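Home | Shop | Towels & Cloths | Aprons | Care Tips | Contact

Last updated: April 2022

The Lanel Everyday Cloth in Bright Blue

I'm going to come right out and say it – this is my favorite thing in the whole shop, and it's a cloth. I know. But I have been using Lanel cloths at home since before I sold them, and when the bright blue came in last November I took six of them home before I had even put a price on the shelf.

Let me tell you what you get. The Everyday is a plain cotton cloth, 30 inches long and 19 inches wide, hemmed all the way around with no fringe and no loop. (People ask me for a loop every single week. Lanel makes one with a loop, called the Stergiou, and it's on the Towels page, but it's thicker and it doesn't fold as small.) It's soft from the first day, a lot like an old T-shirt, and it gets softer as you go. It dries glasses without leaving fuzz all over them once it's had a couple of washes. Before that, I'll admit, you get a little fuzz.

What do I use mine for? Dishes, mostly. Lining the bread basket. Wrapping a casserole dish when I'm taking dinner to my sister's. One lives in the car. My friend Loukia Mavromatis keeps a stack by her sewing machine and presses seams through them, and she's had hers longer than I've had mine!

About the color. It's a real blue, bright, closer to cyan than to navy, and if your kitchen is all beige it is going to stand out. I like that. I can find it in the laundry pile in two seconds. If you want something quieter, the same cloth comes in oatmeal and in a gray that Lanel calls Rindach, and I have plenty of both.

Washing: warm water, with other blues the first two times, then with whatever you like. Tumble dry on low or hang it up. Skip the fabric softener, it makes the cotton slide over water instead of soaking it up. I don't iron mine. I smooth it out flat on the table with my hands while it's still warm from the dryer, double it over, double it again, and into the drawer it goes. A few wrinkles stay in and they have never bothered me.
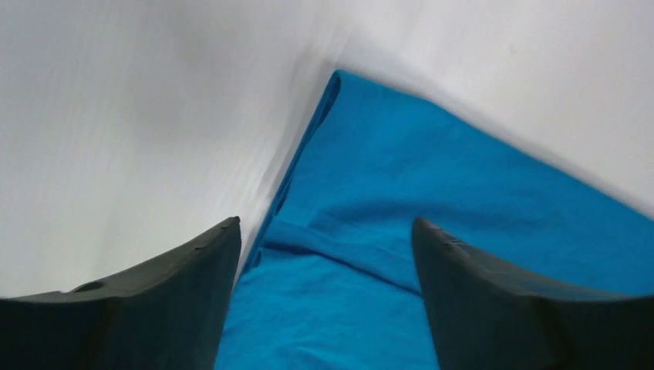
The Everyday in Bright Blue, partly folded on a white surface.

Sold one at a time or in a bundle of six, and you can mix colors in the bundle if you write them in the order notes. We had 500 blues in the last delivery and they're going faster than the oatmeal did, so if you need a matching set, please get it in one order. Dye lots do shift a bit between deliveries.

If you're buying for a café or a rental house, write to me first and I'll work out a price for you. The heavier Okeck cloth may suit you better if you're washing on hot every day, and I can put one of each in the mail so you can try them side by side.

– Montserrat Alvarado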